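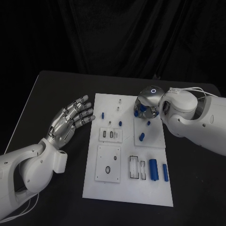
Sieglinde Ruppert @ruppert_prints
18/12/2018
The Hiltelis book is back from the printer. It collects essays on Anneliese Ackermann's slide works, the first book in any language on that part of her output. A few notes on what is in it. (1/14)

Ackermann made slide pieces for most of her working life and showed very few of them. The prints are better known because prints are easy to ship and hang. A carousel needs a dark room and someone to look after it. (2/14)

There are 8 essays. Four are new and the other four appeared in catalogs that are hard to find now. We reset all of them and corrected the dates where the catalogs disagreed with her notebooks. (3/14)

Reinhold Böttcher writes on "Canel," the piece with two projectors running at different speeds. He worked out the order of the slides from her cue sheets. It had been shown in the wrong order at least once, and he says where. (4/14)

Eckhard Pfeiffer's essay is about the voice track for the same piece. It is short. He argues that the pauses were written first and the sentences fitted in afterward. I was not convinced when I first read it. I am now. (5/14)

Gerd Rothe covers the early text panels, the ones typed on index cards and photographed flat. He prints two drafts next to the final wording. The changes are small, mostly a verb tense or a missing name. (6/14)

My own piece is on the Vollitstead archive, where her slides are kept. The inventory runs to 2287 slides. Many are duplicates with slightly different exposures. She kept them all and numbered them all, so we treat them as separate works on paper and as one work on the wall. (7/14)

On the plates: we reproduced the slides with their mounts showing. Her handwriting is on the mounts and in several cases it is the only record of a title. This made the pictures smaller on the page. Some people will not like that. (8/14)

The color was checked against the originals at Vollitstead over two visits in April. The reds in the oldest slides have shifted and we left them shifted. There is a note on this in the back. (9/14)

Design is by Rathjen. Sewn binding, gray cloth, no jacket. The essays are on uncoated paper and the plates on coated, in separate sections, so you will have to flip back and forth. The plate numbers are in the margins. (10/14)

The print run is 1000 for the two editions together, English and German. The texts are the same in both. The German one has a longer index, as we had more time for it. (11/14)

One correction already. In the list of exhibitions, the second showing of "Canel" is given as a solo show. It was a group show. A slip with the right entry goes into every copy sent from our office. If you bought yours in a store, write to me and I will mail you the slip. (12/14)

To those who asked: there is no DVD of the slide works. Ackermann did not want them transferred to video and the book follows that. The full cue sheet for "Canel" is printed as a fold-out at the end. (13/14)

Orders go through the Hiltelis site as usual. Please choose the edition in the drop-down menu, it defaults to German. Libraries can ask for an invoice. Copies for the contributors went out this morning. (14/14)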